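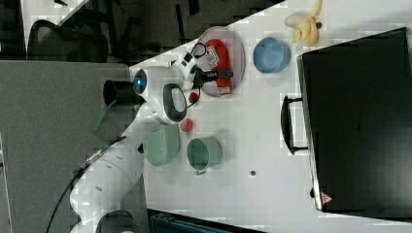 Can machines do the chores yet? Short version for those reading this on break: some of them, slowly, if the table is kind. I've been going round and round on this for the Gatport newsletter since June, when three of you wrote in asking if you should hold off on hiring a kitchen porter. (Don't hold off. Hire the porter.) What I keep telling people is that the arm is the easy bit now. You can buy a decent arm. It's the stuff on the table that gets you. A red bottle lying on its side on a round plate, a bowl next to it, a banana a bit further along, gripper reaching over the bottle. A four year old picks that bottle up without looking. For a two-fingered gripper it's a round thing on a curved thing near an edge, and every one of those is a problem.

So. Where things stand, from my notes, 24 July 2024, typed fast becuase the print deadline is lunchtime.

**Picking up.** Good. Much better than two years ago. Mugs, fine. Bottles standing up, fine. Bottles lying down, depends. Anything soft, still a coin toss. Nii Ofori at Mundix ran 503 pick attempts on mixed kitchen items last month and his verdict was "I'd trust it with the ketchup, not with the strawberries." He means real strawberries. Toy ones are no trouble, they don't bruise.

**Putting down.** Worse than you'd think. Letting go of a thing gently, the right way up, where you wanted it. Half the failures Nii logged were on the release. Bottle goes down, bottle rolls. Plate goes down, plate is now on top of a spoon.

**Clearing a table.** Possible, in the sense that it finishes. Bring a book.
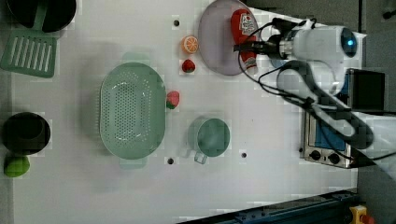

Gönül Keskin runs the back kitchen at Avcı and she has the best test I've heard. She doesn't care about the demo. She wants to know what happens on the second table. Different colander, pan handle pointing the other way, somebody left the spatula in a daft spot. Does it carry on or does it stand there? In her trial it stood there. Then it carried on, then it stood there again. She timed one full clear at 24 minutes. Her slowest person does it in under three, and he sings while he's doing it.

Fair's fair though, she's also said she'd take one tomorrow for the overnight shift. Speed doesn't matter at 3 in the morning if there's no one waiting on the table. That's the bit I think the shop-floor people should be looking at. Same as sorting returns, same as putting parts back in the right tubs after close. Dull, repeat, no hurry.

Money, as several of you asked. The Imorside workshop got a quote of 3758 a month for a lease, arm and gripper and support. No word on what happens when you want a second gripper. They haven't signed. They want it to do over 100 items in a shift before they'll talk again, and unattended, which I think is reasonable and the sales guy did not.

Things nobody quotes for, so ask:

- who retrains it when you change your plates
- what it does if a hand comes near (get them to show you, don't take the leaflet)
- cables. Where do they go. Do they catch on things
- cleaning the gripper after sauce

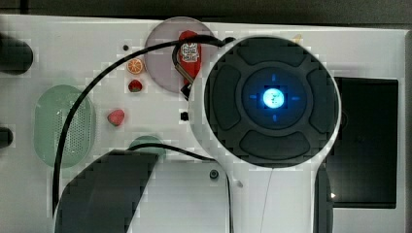

*Arm over the table, with the plate, the orange slice and the strawberries on the table.*

My own guess, worth what you paid for it: dishes out of a rack and bottles back on a shelf, that's close. Cooking, no. Wiping down, sort of. Folding anything, ask me again in a few years and bring cake.

Gönül has offered to let six or so readers come and watch the next trial at Avcı. Evening, after service, wear closed shoes. Email the usual adress with "table" in the subject line and I'll pass your names on. Nii says he'll bring his log sheets for anyone who wants to argue with him about the release numbers.

Next issue: floor scrubbers, and the reply from the man who hates them.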